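Chapter 9
Iron Deficiency in Adult Life

Iron deficiency often begins without clear signs. Tiredness, pale skin and shortness of breath on the stairs are easily put down to work or age, and many patients wait months before asking for a blood test. In the Holtard survey of 3,792 adults, 40 per cent of those found to be short of iron had never raised the matter with a doctor. 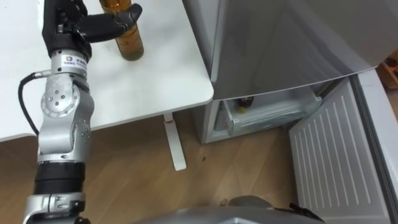

Treatment depends on the cause, the severity and what the patient can tolerate. Tablets are the usual first choice, with liquids kept for those who cannot swallow them. Any liquid medicine should be looked at before use – the contents of the amber-brown bottle on the white table, for instance, show a darker, slightly cloudy band near the base – and the label followed as to shaking.

The chapter is in two parts. The first deals with how iron is taken in, stored and lost; the second follows patients of the Dimomgate clinic from first visit to discharge. 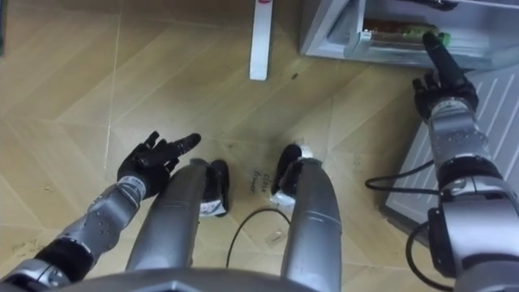

Figure 9.2 Two feet side by side on a tiled floor, with a thin black cable in the gap.

Students should already be familiar with the make-up of the blood (Chapter 2). The terms "iron deficiency" and "anaemia" are not used as equals in this book. A patient may have low stores for some time before the haemoglobin level falls.

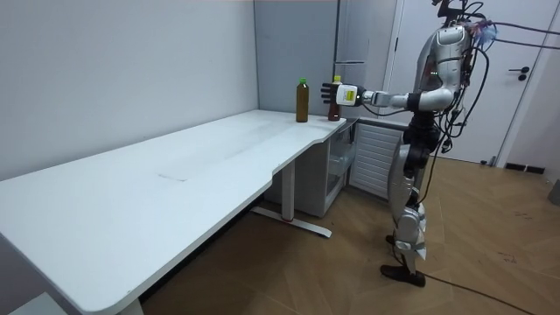

Low stores are confirmed by measuring ferritin, although the result may be misleading during infection. The Oksanen chart, printed at the end of the chapter, sets out when the test should be repeated.

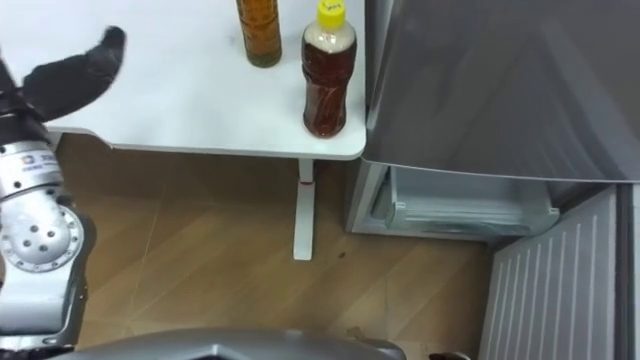 Blood loss must always be considered in older adults, even where the diet is plainly poor. Section 9.1 begins with the gut.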